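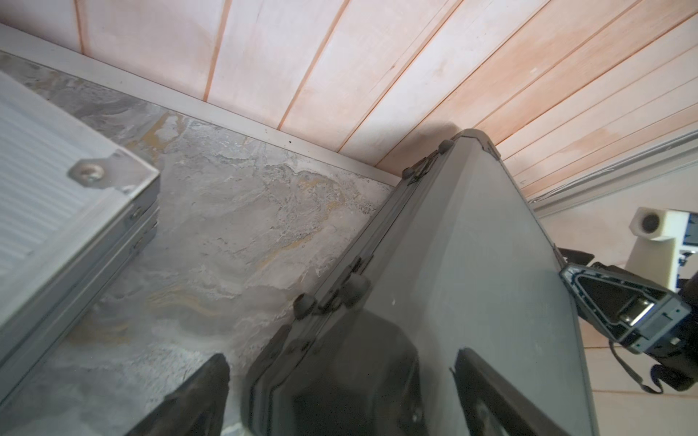 Zesville Equipment Services Forum
Board: Storage and Handling
Topic: Placement of carrying cases between loans: flat, upright or on a shelf

Posted by: R_Siddiqui_Stores
25 Jul 2018

Colleagues,

The Stores Office is revising the handling notice for hard carrying cases and requests comments from all departments that hold them. The current notice is short. It states that cases must be "stored tidily and clear of walkways," and departments have read this in different ways. Some stand their cases on end. Some lay them flat. At least one department stacks them behind a door.

The draft under review reads as follows.

1. A case is to be laid flat, lid up, with the carrying handle toward the person who will lift it.
2. A case is not to be stood on its narrow end except while it is being moved.
3. Latches are to be fully closed before the case is set down, including when the case is empty.
4. Small items are not to be left on or beside a case. They go in a basket or on a shelf.
5. Cases are inspected at return and again each January.

The revision would apply to all cases on the register, at present 537. Please reply in this topic and not by separate mail, so that all departments may read the same comments.

Rafsan Siddiqui
Stores Office, Zesville

Posted by: hniskanen

Thank you for circulating the draft. The Hashemi Building supports items 1, 3 and 5 without change. We have a concern about item 2.

Our storage room has very little open floor. A large case laid flat takes the space of several cases stood side by side, and the walkway must be kept clear under the building rules. We have stood our metal-edged cases upright for years and have recorded no damage to the contents. The corners are reinforced for this type of use. If item 2 is adopted as written, we would be obliged to return part of our holding to the main store.

I would ask that the Office permit upright storage where a case is held in a rack or against a wall.

Hanne Niskanen
Hashemi Building

Posted by: gandley_loans

The Gandley loan desk supports item 2 as written and would prefer that no exception be made.

Our experience differs from that of the Hashemi Building. Of the last 100 cases returned to us with a fault, most had a problem at the hinge side or at a corner, and the departments concerned had generally stored them on end. The corner protectors do their job when a case is knocked. They are less suited to carrying the full weight of a packed case for months. A case leaning on a wall will also creep outward on a smooth floor, and the next person to open the door receives it on the foot.

We also see foam inserts that have slumped to one side. Once the foam has taken a set, the contents no longer sit in their cutouts and the lid must be forced.

Posted by: bench_and_shelf

May I ask for some clarification on item 4? Our section keeps calculators, tape and spare leads near the cases, as these are used when the contents are checked. It would be inconvenient to walk to a cupboard each time. We have mounted a long mesh basket on the rail at the back and a stepped mesh organizer on the rail at the side, and these hold the greater part of it. The calculator, I regret to say, is usually put down wherever the last person finished. 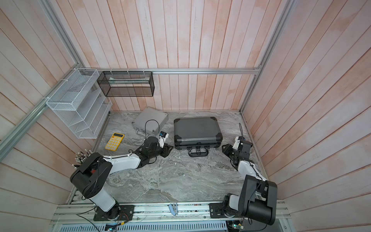 The basket is fixed with zip ties, which were quick to fit and can be cut when the layout changes. We have had no difficulty with them under light loads. I would not hang anything heavy on them. Would this arrangement satisfy item 4, or does the Office require proper brackets?

Posted by: R_Siddiqui_Stores

To bench_and_shelf: the arrangement is acceptable. The intention of item 4 is that nothing small remains on the floor or the work surface where a case may be set down on top of it. Zip ties are permitted for light items. Please check them at the January inspection and replace any that have become brittle. The calculator should be given a place in the organizer, with a label.

To Ms. Niskanen: could you state how many cases are affected, and whether they are stored full or empty? The Office has more sympathy for upright storage of empty cases.

To the Gandley desk: could the fault records be divided by case type? The metal cases and the hard-shell cases may not behave in the same way.

Posted by: hniskanen

We have 30 cases in the room, and only three are kept empty.

I must respectfully question the conclusion drawn by the Gandley desk. Their figure concerns cases that came back with a fault. It does not tell us how many cases were stored upright and came back in good order. Ours did. I would also observe that cases laid flat are very soon stacked, whatever the notice may say, and a stack presses on the lid of the lowest case. The draft is silent on stacking.

Posted by: gandley_loans

The point about the figure is fair. We do not record how sound cases were stored, and we will add a line to the return form.

The division by type requested by the Office is as follows, in general terms. Hinge faults occur almost entirely in the metal cases. The hard-shell cases come back with worn handles and the occasional latch that will not close. We see very few corner faults in them.

We agree that stacking should be addressed. Our own practice is two high at most, the larger case below, and never a metal case on top of a hard-shell one, as the metal edge marks the lid.

Posted by: lelard_annex

The Lelard Annex wishes to comment on handle direction, which we consider the most useful part of item 1.

Before we adopted a rule, staff would reach across a case to find the handle, or would lift it by the lid edge. We now set each case down with its handle to the front. A person can take hold, draw the case forward and lift it with a straight back. It also permits a quick visual check of the handle before it takes any weight.

We do not agree with the Gandley desk that leaning must be prohibited altogether. A lighter case may reasonably be leaned at the back while the one in front is being checked, provided it is laid flat again afterward. A strict rule on this would be ignored within a week, and a notice that is ignored in one item tends to be ignored in the others. 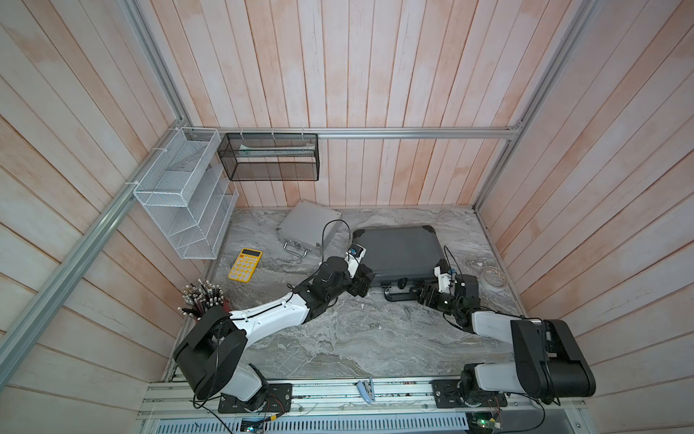 Dark gray case flat with its handle to the front; silver case propped at the back wall.

Posted by: gandley_loans

We would accept leaning during a check. We would not accept it overnight. With respect to the Lelard Annex, "afterward" is the word that causes the difficulty, and we should like to see a definite limit.

Posted by: bench_and_shelf

Our section supports the limit. We would also request that the notice mention the surface. A hard, smooth surface is easy to wipe down, but grit on it will scratch a case that is slid into position. We ask our staff to lift and place.

Posted by: R_Siddiqui_Stores

The Office thanks all departments. The following changes will be made to the draft.

Item 1: the words "lifted into place, not slid" are added.

Item 2: a case may be leaned or stood on end during a check, and must be laid flat before the room is closed for the day. Empty cases may be stored upright in a rack. Full cases may not.

Item 3: no change.

Item 4: baskets and organizers on rails are named as acceptable.

New item: stacking is limited to two cases, with the larger below. A metal case is not to be placed on a hard-shell case.

Posted by: hniskanen

The Hashemi Building will comply but wishes its objection to item 2 to be noted. We will require additional shelving for the full cases, and I will submit the request through the usual form. Until the shelving is in place, I ask for a written extension.

Posted by: R_Siddiqui_Stores

The objection is noted. An extension to the end of January is granted for the Hashemi Building only. Please quote this topic on the shelving request.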